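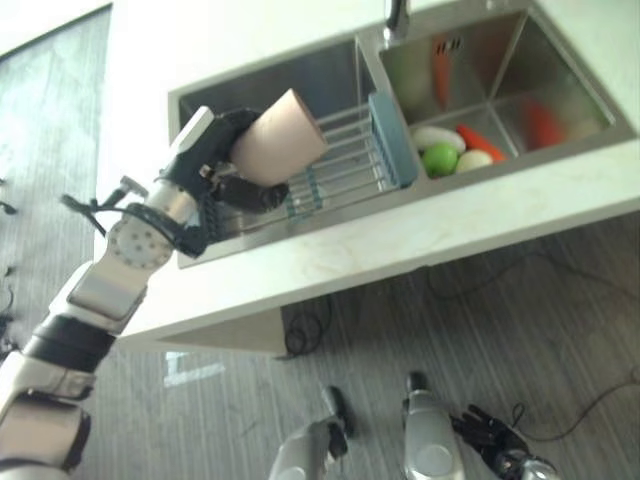 La cocina de Limora, galería

Bienvenidos a la galería de nuestra cocina. Me llamo Mahnaz Soltani y escribo esta página desde febrero, cuando terminamos de pintar y de poner los muebles otra vez en su sitio. Varias personas me han preguntado cómo quedó el fregadero, que fue la parte más discutida de la casa, así que he empezado por él. Pido disculpas si alguna palabra de cocina no es la correcta en español; las he aprendido casi todas en la tienda de materiales, con mucha paciencia del vendedor.

El fregadero doble
Acero inoxidable, dos cubetas rectangulares, encimera blanca con vetas grises muy suaves. A la izquierda la rejilla para los platos, a la derecha la verdura: una manzana verde, zanahorias y otras piezas blancas, una de ellas alargada.

Por qué dos cubetas
Antes teníamos solamente una, y quien quería lavar una lechuga debía esperar que otra persona terminara con las ollas. Houshang Talebi insistía en una cubeta única muy grande, porque cocina arroz para mucha gente y su olla no cabe bien en ninguna parte. Sarmīte Jaunzems prefería dos. Hicimos una votación después de cenar y ganó Sarmīte. Houshang lava ahora su olla en el patio cuando hace buen tiempo, y no se queja demasiado.

La rejilla
Es de varillas finas de metal, con piezas de plástico azul claro. La pusimos dentro de la cubeta para dejar libre la encimera, donde siempre hay alguien cortando algo. Los vasos se colocan boca abajo. Las tazas también, aunque esta regla se cumple menos. Cuando hace falta lavar una bandeja del horno hay que sacar la rejilla, y entonces se ve que debajo también se debe limpiar. Lo hacemos los días que toca ordenar toda la cocina.

El grifo
Cromado, sencillo. Janaka Rathnayake lo instaló con una llave prestada y nos avisó que no hay que apretarlo con fuerza al cerrar. El anterior goteaba toda la noche y se oía desde el dormitorio pequeño.

Las zanahorias
En casa las lavamos con un cepillo y no las pelamos si son para la sopa. Para el guiso de Shahla Hassanpour sí se pelan, y se cortan en bastones largos, nunca en rodajas. Es una receta de su madre. Lleva 200 gramos de ciruelas secas y un poco de azafrán, y con ella comemos todos los que vivimos aquí y a veces también los vecinos. Las manzanas verdes no son para el guiso: se comen al final, con sal, costumbre que a mí me parecía rara y que ahora defiendo.

La encimera
Es de piedra blanca y gruesa. Nos gusta mucho, pero el té y la cúrcuma dejan mancha si uno no limpia enseguida. Probamos varios productos y al final usamos agua templada con jabón suave y un paño que no raspa. El limón y el vinagre están prohibidos sobre la piedra. Escribí un cartel con esta regla y lo pegué dentro del armario de los vasos, donde por desgracia lo leo sobre todo yo.

El suelo
Gris, con dibujo de madera y tablas largas. La obra nos costó casi 102 horas de trabajo entre todos, según la libreta de Janaka, y una buena parte fue en el suelo, de rodillas. Se barre por la noche, después de guardar la cena.

Quien quiera la receta del guiso puede pedirla a Shahla, que la escribe con mucho gusto. Las preguntas sobre la pintura o la piedra me las pueden hacer a mí, mejor por la tarde.

Mahnaz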